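Good practice for teaching a robot to handle dishes
Photo gallery – Zumville workshop, 16 April 2023

In Zumville we collect practice runs for household robots. Our gallery is short, because the rules are more important to us than the pictures. The rules were first written by Dušan Delić for the Drarow project, and we changed them after 323 runs, when we understood which mistakes come back again and again.

Before the run

The person who starts the run reads the task sheet aloud. It takes a minute and it prevents many wrong starts. The sheet says which object, which grip and where the object must go. If one of these is missing, we do not start.

The stop button stays within reach of a hand at all times. A second person may help, but only one person gives commands. We had two people giving commands in the past, and this rule is the result.

Speed near the object is kept at 80 millimeters per second or less. In free air the arm may go faster, but it must slow down before the fingers come near to an edge.

During the run

Hands stay out of the working area until the arm has stopped and the operator says "clear". Also when a thing falls. Also when it is only a spoon.

A failed grip is not deleted. We mark it as failed, write one sentence why, and keep it. From 1,866 grips in our list, 265 have this mark, and these are the ones that new operators study first.

Round plate, grip at the rim. The rule for plates: fingers open, one on each side of the edge, and a short check of the position before closing.

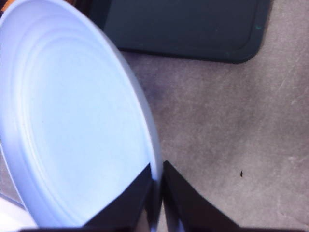

Ankica Nedeljković wrote to us that the check before closing should have a fixed length, because "short" is a different time for every operator. She proposes two full seconds, and she would also like the closing force written on the task sheet for each kind of plate.

We agree with the two seconds – they go into the next version of the rules. For the force we still need measurements, and Dircombe will lend us a gauge for this in April.

After the run

The operator signs the sheet and writes down any change of object or place. Sheets without a signature are not used for training.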